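Kobori opens orders for two-arm bench cell aimed at small packing lines

Gornness, May 30, 2025

Kobori has opened orders for a bench-mounted packing cell with two robot arms, intended for firms that fill gift bags, sample packs and mixed orders in short runs. The cell is sold as a kit under the name Clurkach and is assembled by the buyer. A rental service, with set-up and training included, will be handled by the distributor Dallano.

The kit consists of the two arms, a rail base, an enclosure built on aluminium profile posts, a controller and the software needed to record and replay tasks. Each arm ends in a two-finger gripper with its own camera. The enclosure walls are plain panels as supplied and can be covered with any printed sheet the buyer chooses. The floor sheet can be changed in the same way.

Payload is limited. Kobori rates each arm at 800 grams at full reach, including whatever the gripper is holding but excluding the gripper itself. This is enough for confectionery, cosmetics, stationery and most small boxed goods. It rules out bottles above a modest size and anything in a full outer carton. The company does not offer a heavier version and says none is planned for this product line.

Hinata Ueda, product manager at Kobori, said the cell was designed for work that changes too often to justify a fixed machine. "A customer may pack one kind of bag in the morning and a different one after lunch. With a fixed line you would need new guides and new feeders. With this, the operator loads another task and puts out the goods," she said.

Tasks are taught by demonstration. An operator moves a pair of hand-held leader arms, and the arms in the cell follow. The movements and the camera views are stored together, and the software trains a control model from the stored runs. Kobori recommends 80 demonstrations for a simple pick-and-place task with one type of item. Tasks with mixed items, or with a bag that has to be held open, need more. Training is carried out on the buyer's own computer if it has a suitable graphics card, or on a remote server for a monthly fee.

The confectionery task supplied with the demonstration unit uses fruit sweets in flexible packets and a paper gift bag. Flexible packets are a harder case than boxes. They change shape when gripped, they slide over each other, and the printed film reflects light from above. Paper bags present a separate difficulty, as the handle bends easily and the bag has little weight of its own to keep it in place.

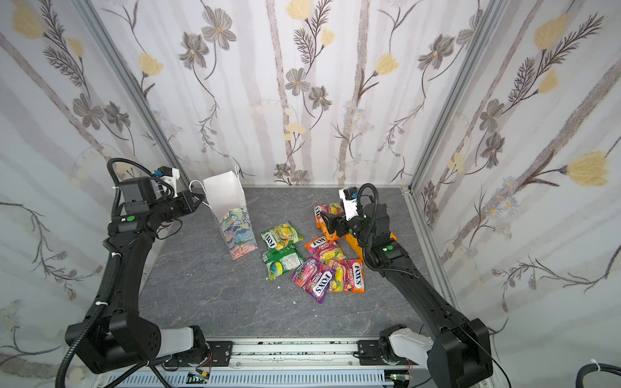
The two-arm cell at work with a white paper gift bag and Fox's sweet packets, including Fruits and Berries.

The two arms share one controller and one clock, so either can be set to wait for the other at a given point in the task. The usual arrangement for bag filling is for one arm to steady the bag while the other picks. The roles can be swapped within a task. There is no collision sensing in the arms beyond a current limit on each joint motor, and the software keeps a minimum distance between the two grippers unless the operator turns this off.

Status is shown by a small green light at the wrist of each arm. The manual lists the fault codes, which are displayed on the controller screen only. Cables to the cameras and grippers run outside the arms in corrugated sleeving. Kobori says this was chosen so that a damaged cable can be replaced without opening a joint. It does mean that cable slack has to be checked after installation, and again whenever a gripper is changed.

Mieke Hendriks, who manages installations for Dallano, said most of the questions from early users had been about lighting and layout. "People expect to spend their time on the arms. They spend it on the lamp," she said. Dallano installed its first rental units in February. Its engineers now bring a diffuser panel to every site and fix it above the cell before any demonstrations are recorded. Moving the lamp afterwards can reduce the success rate of a trained task, and in some cases the task has to be taught again.

Hendriks advised buyers to vary the position of the goods during teaching. A model trained with packets always laid in the same spots will tend to reach for those spots. Dallano's own procedure is to empty the floor and scatter the goods again after each run, with some packets overlapping and some turned face down. The backs of packets often carry only text and a barcode and look quite different to the camera from the fronts.

Speed is modest. In Kobori's own trials, the cell took roughly 34 seconds to fill a small bag with a fixed selection of packets, including the time to steady the bag. A practised person is a good deal faster. The company presents the cell as a way to run unattended batches of repeat work, and does not claim that it matches hand packing for output. Trials were run with one operator supplying goods and removing filled bags by hand. A conveyor interface is listed as an option but was not part of the trials.

The enclosure is open at the front and is not a safety guard. Buyers must carry out their own risk assessment before use and, where people work within reach of the arms, fit a light curtain or a fixed front screen. Terminals for an external stop circuit are provided on the controller. Dallano includes a front screen in the rental price. Kobori sells it separately.

The bench must be level and able to take the load of the base without flexing. The rail is fixed with clamps or bolts, and both arms are mounted on it through plates that can be loosened and moved along its length. Shoulder spacing is set at installation. If it is changed later, the calibration routine must be run again, and tasks taught at the earlier spacing should not be used.

Software updates are included for 2 years from delivery. After that period the installed version continues to run, but new versions are charged for. Recorded demonstrations are stored in an open file layout and can be exported. Trained models can be moved between cells with the same arm spacing and camera mounts. Kobori does not support transfer to arms from other makers.

Spare grippers, camera mounts and cable sets are stocked by Dallano at its Gornness depot. Joint motors are supplied as sealed units and are exchanged, with the faulty part returned to Kobori. The rental contract covers all parts except gripper finger pads, which are treated as consumables.

Prices are given on request and depend on the controller and computer chosen. Rental is offered by the month, with part of the fee set against the purchase price if the customer decides to keep the cell. Firms wishing to test their own products can send samples to Dallano for a trial before ordering. Samples should include the empty bag or box to be filled, and enough of each item to allow for damage during teaching.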